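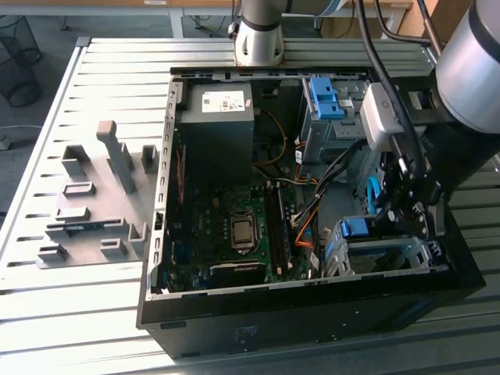
What should you write down before letting a robot arm do a job near people?
Write down the one job it will do, the people who may come near it while it runs, every way it could hurt one of them, and what you have done about each. That bundle of notes is called a risk assessment, and most of the good practice for small robot cells grows out of it.

Robot cell practice

I look after this entry and have rewritten it more often than I'd like, so forgive me if it rambles in places. By "cell" I mean the arm, whatever is on the end of it, the table, the parts and the bit of floor a person might stand on. People new to this tend to look at the arm alone (I certainly did!) and forget that a perfectly gentle arm holding a sharp piece of sheet metal is a different animal altogether.

The main standards

The big one is ISO 10218, which comes in two parts. Part 1 is for the people who make the robot and Part 2 is for whoever builds it into a working cell. Then there's ISO/TS 15066, a technical specification on robots that share space with people, and ISO 12100, the general one on judging risk in machinery. If you're only going to read one to begin with, I'd go for ISO 12100. It's dry as toast but the others lean on it.

Taking things apart

Most of the guidance you'll find is written with assembly in mind, and dismantling gets left out in the cold. When you put things together you know what's coming, whereas old desktop computers turn up with bent panels, stuck latches and cables tucked wherever the last person fancied. I first ran into this at the Dawber workshop in Urnby, where Wayne Bellamy kept the house rules pinned up by the door. They went roughly like this:

Unplug the computer and take the mains lead right away from the table before the case is opened.
Leave the power supply unit closed. It can hold a charge after it's unplugged, and no robot program there was allowed to open one.
Fix the case down, or hold it in a fixture, before the arm pulls on anything.
Release cables before drives. A drive pulled with its cable still on will drag the board with it.
Wear a wrist strap if you're handling boards meant for reuse.
Stop the arm properly before reaching in, even for a dropped screw.

Wayne's slow speed for trying out a new program was 200 mm per second, comfortably under the 250 mm per second limit that ISO 10218 sets for reduced speed. I've kept the habit ever since.

Two arms on one table

Each arm has to be treated as a hazard to the other as well as to you. The emergency stop should halt both, and I'd want it tested with both moving. Shared space needs an agreed rule on who goes first, written down somewhere a new starter will find it.

Keeping records

Note each change of gripper, fixture or program, with initials. The entry was last checked on 8 January 2022.

See also: Emergency stop; Guarding; Fixtures and jigs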